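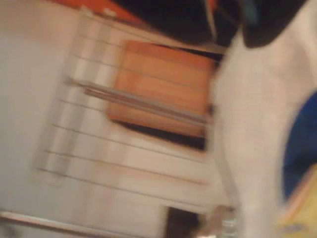 The dish room at the Bodham community kitchen is narrow, and for a long time most of it was taken up by one deep cabinet. When the kitchen reopened in November, the cabinet was gone and wire racks had gone up in its place. The woman who runs the room agreed to talk about the change on the condition that she could keep drying pans while she did it.

"People think you need more cupboards," she said. "We had a cupboard. It was full, and half of what was in it hadn't been touched since I started."

She has worked there for eight years. The old cabinet had solid shelves, and anything put away damp stayed damp. Cutting boards were the worst. They were stacked flat, one on another, and the bottom one would come out with a gray edge.

"I threw out boards every spring," she said. "Good ones. You can sand a board once or twice, but if the smell has gone in, that's it."

Now the boards stand on their long edge with a gap between them. She has a rule that a board is wiped, stood up and left until the next shift, and no one is to lay anything across the top of it. She admits the rule gets broken when the room is busy.

The racks came from Truliner, a shop supply dealer a few miles out of town. She had first asked for a quote on stainless shelving from De Smet and put it away when she saw the total. The coated wire came to $1,257 with delivery and the wall brackets. Putting it up took two evenings, one of them spent finding the studs.

I asked if she would buy the same thing again.

"The same, yes. I'd get the rungs closer together on the bottom one. Small lids go through. You hear them go."

Her answer for the lids, for the time being, is a plastic tub. She doesn't like it. A tub turns into a place where things get dropped, and at the end of the week there is a whisk in it, and a roll of tape, and somebody's keys. She empties it out on the counter every week and puts each thing back where it belongs, which she said takes less time than complaining about it.

Cleaning the wire is the part she gets asked about most by other kitchens. Grease settles on the top side of each rung and dust sticks to the grease. She uses hot water with a little dish soap and an old sock over her hand, running it along one rung at a time. She tried a brush and gave it up.

"A brush throws it at the wall. Then you're washing the wall."

If the coating chips, she dries the spot and covers it the same day. She has had two chips so far, both near the corners where the roasting pans go in. Heavy pans are supposed to be lifted onto the rack and set down, and people slide them.

The work of deciding what to keep was harder than putting up the racks. The kitchen had taken in equipment from the old Soretti bakery when it closed, and a lot of it had never been used. There were loaf tins in a size that fit nothing, a dough cutter with no handle, and a stack of trays too long for the oven. She held on to the trays for a year in case the oven was replaced.

"It wasn't replaced. I gave them to a man who raises seedlings."

What stays within reach now is what gets used in an ordinary week. Holiday things go up high, with a label facing out. She writes the labels in pencil on masking tape so they can be changed, and she puts the tape on the front of the box because a lid can end up on a different box.

There is one thing she misses about the cabinet. It had doors, and at the end of a long day the doors could be shut.

"With this you see everything. If it's a mess, it's a mess and you walk past it on the way to your coat. So I stay the extra ten minutes."

She hung the last pan, wrung out the cloth and spread it over the faucet. Next she wants to move the hooks for the aprons, which are on the wrong side of the door and have been since before she came.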